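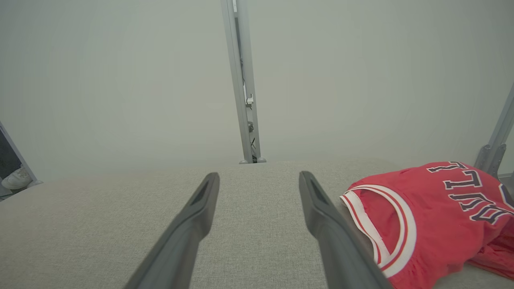
Chapter 2
Sorting and Folding Clothes

Most homes have a spot where clothes pile up. It may be a chair, the end of a bed or the seat of a couch. A red basketball jersey left crumpled on a gray cushion is a small job by itself, but a week of such jobs makes a full evening's work. In this chapter you will learn to deal with clothing one piece at a time, starting with tops.

Begin with the fabric. Knit sportswear slides and does not hold a sharp crease, so it is folded in wide panels. Cotton shirts can take a tighter fold. Large printed letters need some care too — fold beside them where you can, and keep a hot iron off them.

Orla Ní Mhurchú ran the laundry room at Storthorpe, a boarding school with 300 students, and taught new staff to find the neckline first. Once the neckline is in your hand, the shoulders are easy to find and the rest of the garment hangs straight. We use her method in Section 2.1.

Before you start

Clear a flat surface wider than the garment. Turn sleeves and straps right side out. Check the care label, and set aside anything that needs washing.

Words to know: neckline, armhole, trim, hem, care label

2.1 Finding the Neckline

Lift the garment by any edge and follow that edge with your fingers until you reach the trim at the neck.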